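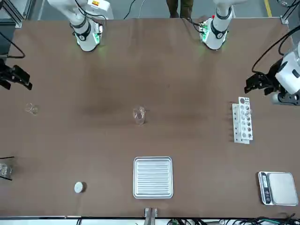
Brown tabletop with the two white arms.

Liltonska old town — one day or two?

felen_road
Going to Liltonska in June, coming by train from Nastis. We have 2 nights booked and I'm wondering if that's too long. A coworker said the old town is four streets and a church. We like walking and don't care much about museums.

tramline13
Two nights is right. The old town is small but the river side takes a full morning if you go down to the mill and back. Get there before the tour buses. The bridge is closed to cars, so it's an easy walk.

Kahsay_K
I disagree. I did it as a day trip and was done by 3. Half the lanes behind the market square were fenced off for repaving. Spend the second night in Nastis, where the food is better anyway.

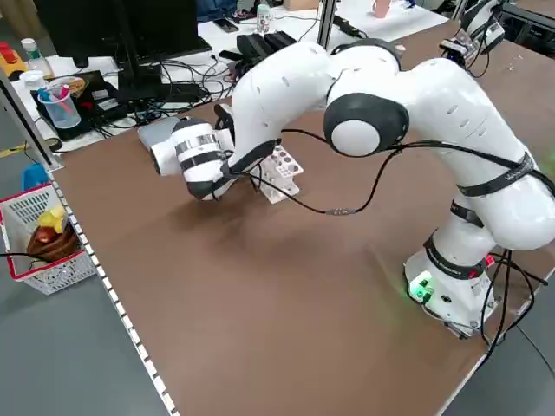
White arm over the left side of the table.

tramline13
When was that? The fences behind the square came down last spring. The only thing still covered is the clock tower.

Kahsay_K
Two years ago. Fair enough on the fences. I still think the food is poor. Every place on the square has the same menu.

oldmaps
Don't eat on the square. Take the street past the post office and go uphill to the bakery with the green door. It closes at 2 and doesn't take cards. The soup place next to it stays open later.

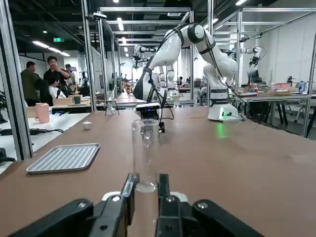 Also, bus 13 from the station saves you the climb to the upper gate. You can walk down through the old wall from there, which is easier on the knees. The steps are uneven and there's no rail on the lower part.

felen_road
Thanks, that helps. Is the wall open in the evening?

oldmaps
It was when I went. The gate at the bottom gets locked at dusk, so start from the top and leave time.

Kahsay_K
The lower gate was locked all day when I was there. I'd ask at the station first.

felen_road
Will do. Keeping both nights for now — the room can be canceled up to a week before.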